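Grendik Releases Nodine 2, a Planning Tool for Robot Cells, and Asks Buyers to Test It Before Believing It

WARNTON — Saturday, October 14, 2023 — Grendik today released Nodine 2, the second version of its motion planning and perception software for robot picking cells. The release covers picking from moving surfaces, a new planning log and a simulator that runs the same control code as the physical cell. It does not cover everything customers have asked for, and the list of what is missing appears further down.

Grendik has made its name, such as it is, by being hard to impress. The company spent four years integrating other people's software before writing its own, and it has sat through plenty of demos in which a robot picks the same part from the same spot until the visitors go home. "I don't trust a success rate unless I can see the failures next to it," said Ayana Hailu, head of planning software at Grendik. "That includes ours. If a customer takes our number and puts it straight into a business case, they're making a mistake, and we'd like them to call us first."

The main change in Nodine 2 is how it handles timing. The first version treated the surface under a part as fixed during the whole pick. That works on a bench and falls apart on a turntable, where the part keeps traveling while the arm is still deciding what to do. Nodine 2 estimates where the part will be when the fingers close, plans to that point, and checks the estimate again before the final approach. If the two estimates disagree by more than a limit the user sets, the arm backs off and the attempt is logged as a miss. The first version would have carried on and hoped.

Most development was done on a simulated turntable cell that ships with the software. Users can change the speed, the lighting and the parts, and can place the destination bin wherever their own floor plan puts it. 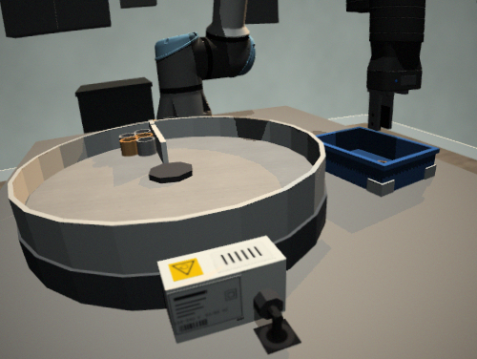
The turntable cell in the Nodine 2 simulator, with gray and orange cylinders grouped near the back wall and a blue bin to the right. Rendering: Grendik.

Cylinders standing close together were chosen as a test case for a dull reason: they give planning software trouble. A camera looking from one side may see only the rim of a part at the back of a group. A gripper that can reach the front part easily may have no room for its fingers around the next one. Walls and dividers cut down the number of safe approaches even more. Nodine 2 ranks the parts by how much free space surrounds them and takes the easy ones first, which opens up room for the rest. When no part has a safe approach, the planner says so and waits for the operator.

Hailu is blunt about what the simulator can prove. "Simulated friction is polite," she said. "Simulated cameras don't get dust on them. We use the simulator to find bad plans cheaply, and it's very good at that. It can't tell you that your cell will run on Monday."

To put some distance between the simulator and its sales figures, Grendik asked Mazurek, a contract packaging firm that was already using the first version, to run Nodine 2 on its own equipment in May. The trial lasted 12 days. Over the final 72 hours of running time, the cell stopped for operator help 8 times. Grendik is publishing the stop count and the log for every stop. It is not publishing a comparison with competing products, having found no fair way to make one.

Several of the stops came down to perception. Shiny parts under overhead lights were reported as two parts, and the planner kept aiming for the gap between them. A filter added after the trial deals with the cases in the log. Whether it deals with the cases in somebody else's building is an open question, and Grendik would like to hear from anyone who can answer it.

The new planning log records each option the planner considered, the one it picked and the check that ruled out the others. It is written in plain sentences with the raw values underneath. Engineers at Mazurek asked for this after spending too many afternoons guessing why an arm had paused over a bin — sometimes the answer was a collision margin someone had typed in wrong and forgotten.

Nodine 2 does not support soft packaging, transparent parts or two arms sharing one workspace. It does not learn from its mistakes between shifts, and Grendik is wary of adding that until it can show customers what changed and why. The software also does not replace a safety assessment. Its collision checks protect parts and equipment, and they should never be counted as protection for people.

Availability

Nodine 2 is available now to existing customers at no added charge. New customers can request an evaluation copy that includes the simulator, the turntable cell, the Mazurek stop logs and the full planner. Grendik recommends loading the worst parts on hand, setting the speed higher than needed and reading the log before talking to sales.

About Grendik

Grendik develops planning, perception and control software for robot picking cells. The company is based in Warnton.

Media contact: Press Office, Grendik, Warnton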